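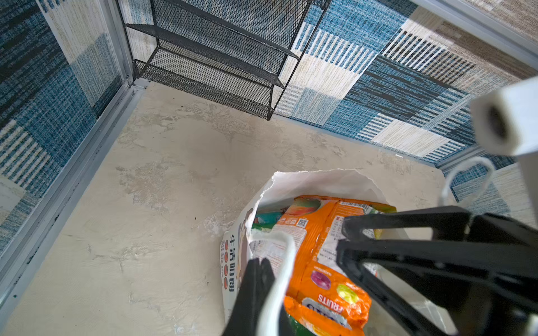

A white shopping bag on the floor of the display booth, across from the black mesh rack.

Lolly bags are back for the November street fair, and this year the whole job of filling them has been squeezed into one bright little booth at the Farimano hall. The target is 3000 bags, each packed with wrapped sweets and handed over at the gate on Thursday evening, and the mood is cheerful to say the least!

Druma, the neighbourhood group behind the fair, settled on plain white paper for the bags, with a printed front that kids seem to love. There are little flowers on it, a cartoon girl with a big brown hairdo, and the words "KEEP SMILE" in capitals, so each bag looks like a present before anything has gone in. The paper stands up well on its own and the handles are a comfortable size for small hands.

Then there are the lollies. Fox's has a strong showing, including a Mint Blossom packet in teal with pink flowers on it that has already been voted the prettiest of the lot.

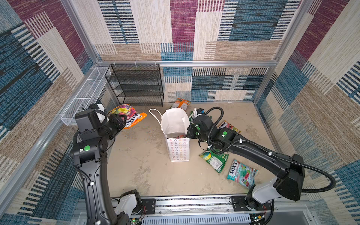

Packing goes one bag at a time. Flat packets go down the sides first and the puffier ones on top, with a bit of colour left peeking over the rim. Last year's fair used plastic tubs, which stacked beautifully but were a nuisance to carry home on the tram, and 27 of them were still in the hall cupboard at Easter.

The booth itself is worth a look if you're passing. Its walls are covered in patchwork panels of blue, cream and beige, a bit like a favourite old rug, and they make the white paper really pop. A black mesh rack stands against the back wall, and there's a long white wire basket up on the left.

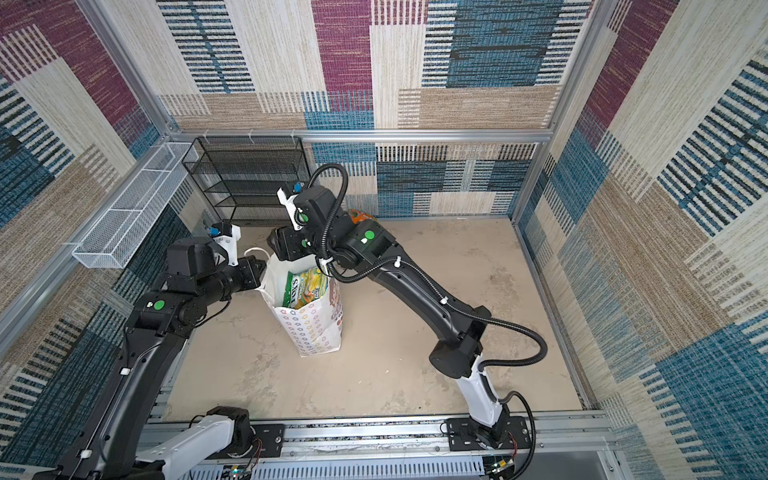
Saragih wrote in to ask for a mint-free version, saying the grandkids trade every mint away before they reach the car park and a bag of fruit lollies would save a lot of bargaining. Druma says it will set some aside, marked with a sticker on the handle, and anyone wanting one should ask at the gate.

Bags can be picked up from 2 in the afternoon for families who can't make the evening. Bring your own if you'd like a refill, as any size will do.
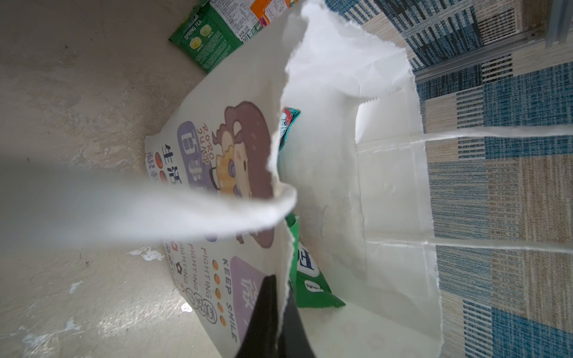
Empty paper bags in good shape can come back too. The Cleseck craft table will turn them into lanterns on the night, and the zigzag edge along the top makes a lovely trim once it's folded over. Last year's fair drew 3929 people through the gate, our best crowd yet, and with dry weather we'd love to beat it. Entry is by gold coin.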